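Kitchen Counter Robot Tips: Perception and Planning for Glassware

The notes below cover the software side of a single-arm setup that spoons coffee beans from a cup into a mug. Hardware mounting is on its own page. All values are for an overhead or high side camera and should be treated as starting points.

Lay out the task before you tune anything

Set the mug, the bean cup and the spoon where the planner will find them in normal use, then save a background frame with the table cleared. Keep the spoon on its own saucer, with the handle past the rim. The grasp planner needs free space under the handle, and a spoon lying flat on the table gives it almost none.
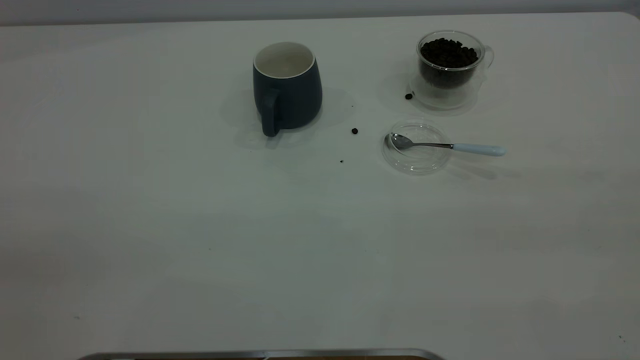 Photo: Ravindra Malhotra / Kudville Kitchen Notes

Segment clear glass by its contents

A clear cup on a white table has weak edges. Depth is worse, and on most sensors the walls come back as holes. Dark beans give a solid blob, so segment the beans first and fit the cup model around them. Do the same with the saucer by working outward from the cup base. An empty saucer has to be found by its rim highlights, or inferred from the spoon.

Dark mugs have the opposite problem. The body is easy to separate from a white surface, but auto exposure tends to lift the table to pure white and lose the shadow edge. Lock exposure at the start of the run. Lock white balance too.

Shadows

Soft shadows get merged into the mug mask and push the estimated center sideways. In Lustano, set the shadow ratio per camera. In Flundach the same control is under Mask Cleanup and applies to all cameras at once. Check the result by comparing the mask center with the center of the mug opening. If they differ by more than 9 mm, the shadow is still in the mask.

Handle pose

Treat the mug as round for pouring and as handled for collision checks. A planner that uses the round model for both will sooner or later route the wrist through the handle. Re-estimate the handle angle every time the mug is set down.
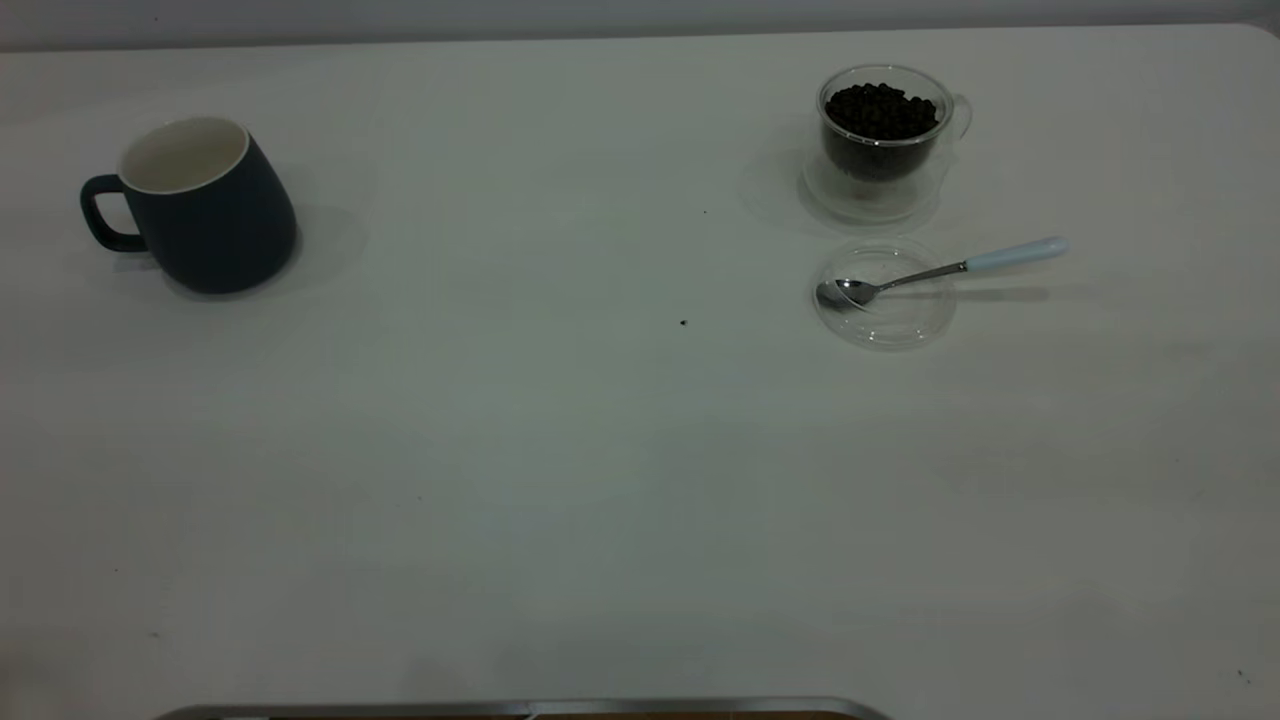
Stray beans should be kept as a separate class. If they are dropped as noise, the arm may set a cup down on one. If they are passed through as full objects, the planner builds an obstacle for each and cycle time goes up. Jitendra Upadhyay's settings for the Rastogi planner are a good compromise: anything under 80 square mm is marked "debris," ignored in transit, and checked only at placement points. Permanent marks on the table belong in the background frame.

Spoon approach

Grasp by the handle, from above, with the jaws across the long axis. Shiny bowls produce false depth, so mask the bowl out and fit a line to the handle alone. Limit lift speed to 30 mm per second until the spoon is clear of the saucer.

Timing

Perception timeout: 600 ms. On timeout, hold position and request a new frame. Do not reuse the last pose after any contact with the table.

Page last changed April 2, 2026. The table of gripper offsets was moved to the hardware page in November.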